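4.2 What counts as a messy room

The claim that untidy homes wear people down has been repeated so often that it is now cited without a source. Our reading of the survey literature leaves us less sure. Most of the studies we reviewed ask people to rate their own homes and, a few pages later in the same booklet, to rate their own mood. A person who is having a bad month will tend to mark both scales low. The correlation that results is real enough as arithmetic, but it tells us little about rooms.

The Norkcombe household survey is the one most often used to support the strong version of the claim. It has 3,902 respondents, a number that appears in nearly every article that cites it. Less often mentioned is that only 1,081 of them completed the second wave, and that those who dropped out had reported more clutter in the first wave than those who stayed. Noiphan treats this as a minor nuisance and corrects for it with weights. We do not think weights can do that much work. If the people with the most disordered homes are the ones who stop answering, then the weighted sample stands on the few who were disordered and still willing to fill in a long form, and there is no reason to think they resemble the rest.

A second problem is the item itself. Respondents were asked whether their living space was "generally cluttered," with no guidance on what clutter meant. In our own interviews in Lemavville, the word was used for unpaid mail, for inherited furniture, for a partner's hobby supplies, and in one case for a piano. Trash was hardly ever called clutter. Several people were offended that we asked whether it could be. Yet the outside raters in the Dukik study, who scored homes during short visits, counted trash and belongings on a single scale, as Figure 3 should help to make plain.

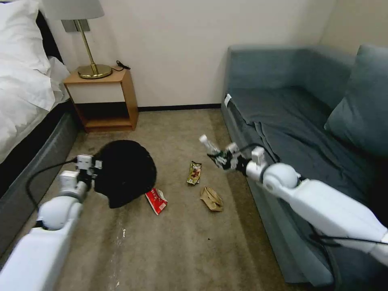
Figure 3. Mixed items on a carpeted floor.

Rater training in the Dukik study took 2 hours and rested on a short manual that Rojanasak has since published. It defines disorder as "any object not in its place," and leaves the rater to decide what the place is. For furniture and dishes this may be workable. For floors it breaks down quickly. The three pieces of snack packaging on the carpet in Figure 3 have no place in the room at all, and anyone would call them litter. The soft black object is another matter: if it is a garment, it might be headed for the wash, or it might live there. Under the manual each scores one point. A room with four sweaters on the floor would therefore be rated as no better than a room with four empty wrappers, and we doubt that the two are equally unpleasant to live in, or that they say the same thing about whoever lives there.

Defenders of the single scale reply that raters agreed with one another, and they did. But agreement shows only that the raters had learned the same rule. Two people taught to weigh fruit by its color would agree as well.

We are also unconvinced by the attempt to rescue the finding with physical measures. The Duangkaew group collected evening saliva samples from 11 couples and reported flatter daily stress patterns among the women who had described their homes in negative terms. The study is careful and its authors are modest about it. Those who cite it are not. It has been used to support advice on storage furniture, on school homework policy, and on the design of rental apartments, none of which the authors discuss. It also measured how people talked about their homes, with no separate record of what was in them. A woman who does most of the housework may speak bitterly of a room that a visitor would find perfectly neat, and her stress may have more to do with the housework than with the room.

None of this shows that disorder is harmless. Some of the people we interviewed plainly hated the state of their homes, and said so at length. What we question is whether the existing measures can separate a dislike of one's rooms from tiredness, crowding, low income, or an unequal split of chores. In the Norkcombe data, adding the number of people per bedroom to the model removes most of the reported effect. This appears in an appendix table and is not mentioned in the abstract.

For the analysis in Section 5 we therefore drop the combined score. Trash and belongings are entered separately, and respondents' own ratings are used only where an outside rating from the same month is available. The cost is a much smaller sample, and several of the estimates are too loose to be of use by themselves. We report them anyway.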